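Skestberg Supporters' Board > Off Topic > The Back Room

Things your other half believes about football

tealeaf_23
I have to share this with you lovely lot, as I'm still giggling. My husband has followed Skestberg since he was small, and he is utterly convinced they lose whenever I come into the room with a hot drink. Last night we were two up, I popped in with my cocoa, and it finished 2-2! He's asked me (ever so politely) to stay in the kitchen until the end of August.

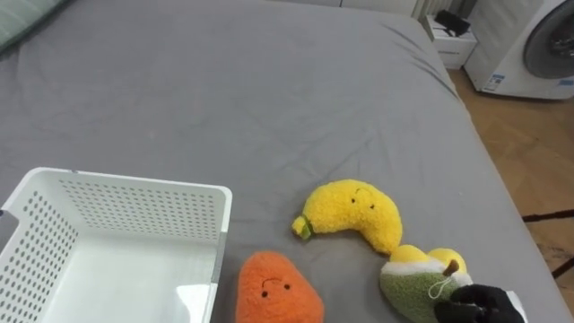 Three soft toys and the white basket, upstairs

mossybank
Oh bless him. Mine is the same, only it's his socks. I do think he has a point about the cocoa though, sorry! Things like that put a player off.

Clela65
Put them off how, mossybank? They're 743 miles away! Skestberg drew because they stopped defending, same as they always do once they're in front. I'm fond of superstitions, but let's not blame the poor woman's cocoa.

tealeaf_23
Thank you Clela, I shall read that out to him at breakfast. He'll only say you're an Iter fan in disguise, mind you, and then we'll have the whole story of the cup replay again, with the rain and the missing bus 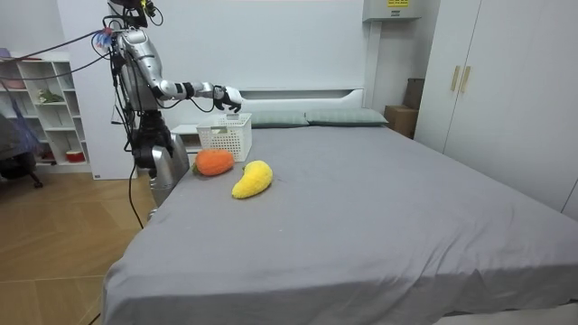

and the pie he dropped on the terrace steps, which gets bigger every time he tells it. I do love him, but I could recite it in my sleep.

mossybank
Still say try tea next time.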